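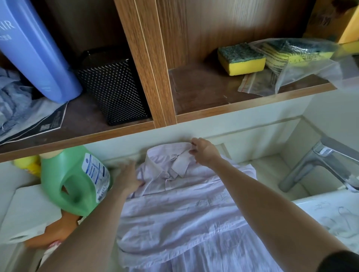 Hand Washing Returns to Waltlow Laundry Room

The shared laundry room on Waltlow Street opened again on 15 August 2018 after six weeks of repairs, and the first thing many residents asked for was the sink. The two washing machines will come back later, when the new water pipe is approved. Until then, shirts and other small clothes can be washed by hand in the white utility sink, with detergent kept on the left side of it.

The room serves 76 apartments in the Rosum and Chávez buildings. It was closed in July, when water came through the wall behind the machines. The repair did cost 4,000 dollars and was paid from the building fund. Steketti, the company which manages both buildings, says the fund still has enough money for the pipe.

For button-up shirts, the new notice on the door recommends to lay the shirt flat in the basin and work first on the collar, where most of the dirt stays. The fabric should be pressed with the hand and not twisted. Residents are asked to use only a small amount of detergent — the drain is old and too much foam makes it slow. The faucet must be closed completely after each use.

The shelf above the sink stays open for everybody. Sponges can be left there, but Steketti asks that bottles with somebody's own detergent are marked with the apartment number. Bottles without a number will be considered as common.

Hand washing is possible every day from eight in the morning until nine in the evening. The drying lines in the yard are free of charge, as before. Keys are available in the Rosum building, apartment 101, and a deposit is no longer needed. Residents who paid the deposit before the repairs can ask for it back at the same door until the end of the month.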